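Home | Projects | Student Work | Workshop Hours | Contact

Sorting and Storing Loose Blocks: Report on the Shared Bin
Second-year project, submitted 2 Feb 2017
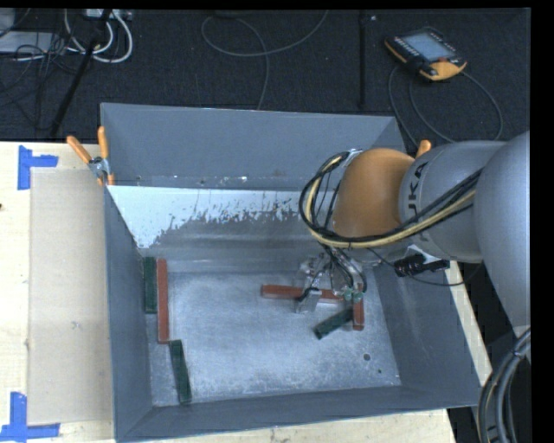
Hanneke Cuypers wrote back after reading our first draft that the blocks were never the hard part, and that we should spend more pages on the bin. We took that advice, so the report is longer on the bin than we planned.

1. Background

The workshop keeps its small building blocks in one place for all the project groups. Up to November they were in cardboard boxes on the shelf by the door. The boxes split at the corners and the colors got mixed. Our group (Han-gyeol Baek, Hatice Karaca, Doğukan Oral) was asked to find a better container and to write down how it held up in use.

We looked at a plastic tub from Saraç and an open metal bin that was already in the storeroom. The tub was lighter, but its sides bent when it was lifted full. We chose the metal bin and put it on the wooden table, where it can be reached without bending down. Prasetyo Sutanto signed off on the move.

2. The bin

It is gray metal, open at the top, with sloping walls. The slope is useful. A block dropped near the side tends to slide toward the floor, and fingers can get under it there. The walls are not all the same width, so we agreed on which side faces the wall of the room and kept it that way for the whole trial.

The inside is worn. The floor has scratches and cloudy pale streaks. The back slope has a whitish patch with a chipped lower edge and bare metal under it. We did not find out what the patch is. Hatice thought old paint, Doğukan thought some kind of filler. We wiped the bin out with a damp cloth before the trial and the patch stayed where it was. There is also a small round hole in the floor, much too small for a block to go through. We left it open.

3. The blocks

All the blocks used in the trial are narrow and rectangular, in red or dark green. For the layout tests we worked with three of each color. A small set is easier to talk about, and we could draw every position on paper afterward.

The dark green ones are harder to pick out against the gray, mostly near the left wall where the metal is darker. The red ones can be found right away. This came up in nearly 40 of the comments people left on the sheet beside the table.

4. What we tried

Blocks were put in without any order and left as they fell. We then sketched the layout and noted which pieces were easy to take out first. Blocks lying along a wall were slower to lift than blocks in the open part of the floor. Blocks lying close together at odd angles were slow too — a hand going for one pushes the other.

We also tried a cardboard divider down the middle, red on one side and green on the other. It lasted 2 days. People put blocks back on whichever side was closer, and the cardboard got soft at the bottom. Han-gyeol wants to try again with a thin metal strip. We ran out of time for that.

5. Results and what is left to do

The bin is better than the boxes. No blocks went missing during the trial and the container did not change shape. Noise is a problem. A block dropped on bare metal is loud, and the group at the next table complained twice. A felt liner would help but would cover the hole and collect dust.

Still open: the liner, the metal divider, and whether to sand down the chipped edge of the patch. The layout sketches are in folder 2447 in the workshop cabinet.

Related projects
Treto: a folding shelf for narrow rooms
Labels that stay on metal drawers
Donau: repairing the long workbench
Grirkik tool rack, second version

This site uses cookies to remember your settings. By continuing to browse you agree to their use. Accept | Read more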